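Folding Tea Towels Without the Fuss

There is a whole industry built on telling you that your linen drawer is wrong. I have bought the dividers, watched the clips and tried the upright filing method, and my conclusion after several years is that most of it is sold to people who own six towels and never cook. What follows is the plain way to fold a tea towel or a square cloth so that it fits a drawer and comes out usable. It takes one flat surface and a bit of patience.

What you need

A clean table or worktop, wider than the cloth. A cloth that has dried fully. You do not need a folding board. Plirnard sells one, and I used it for a fortnight before it went to the charity shop. Nor do you need linen spray, whatever the label says about crisp edges.

Step 1. Shake and lay out

Hold the cloth by two corners and give it a hard shake, then lay it down with the long side facing you. If it has come out of the basket in a lump, don't try to fold the lump. I know it is tempting. Open it out completely and start again.

Step 2. Smooth from the middle

Put both palms in the centre and push outwards. Going from one edge to the other only chases the creases along. Ironing first is optional and I don't bother, except for table napkins when people are coming.

If your cloth has a check or a grid, use the lines. A printed grid shows you at once where the fabric has twisted, as the squares go out of shape wherever a fold is crooked or one layer has slipped over another. Plain cloths hide this until they are in the drawer. 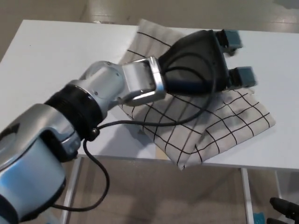

A cream cloth with a thin black grid, still creased. The squares skew where the layers overlap.

Step 3. Fold in half

Bring the far edge towards you and match the corners. Match the corners, mind, and let the hem look after itself. Cheap hems are seldom straight. The Branine cloths I bought in July were visibly out of true before they had been washed at all, and no amount of careful folding will square them up.

Keep the whole thing on the table while you do this. Once a piece hangs over the front edge, its weight starts to pull on the rest.

Step 4. Fold in thirds

Take the left side over, then the right side on top of it. Some guides insist on quarters. Thirds make a narrower parcel with no raw corner poking out, and in an ordinary drawer that is the better shape. Measure your drawer before you believe me, though — a shallow one may suit quarters after all.

Step 5. Press and stack

Run the side of your hand along each fold and put the cloth away with the last fold facing the front. Stack them flat. Standing them on end looks lovely until you take two out, and then the rest lie down.

Does it last?

For a while. The Burkley method promises drawers that stay tidy for good, and I have yet to see a kitchen where that was true. Mine needs redoing every few weeks, and the heavy Pešek cotton ones hold their shape longer than the thin ones do. Fold the thin ones last and put them on top.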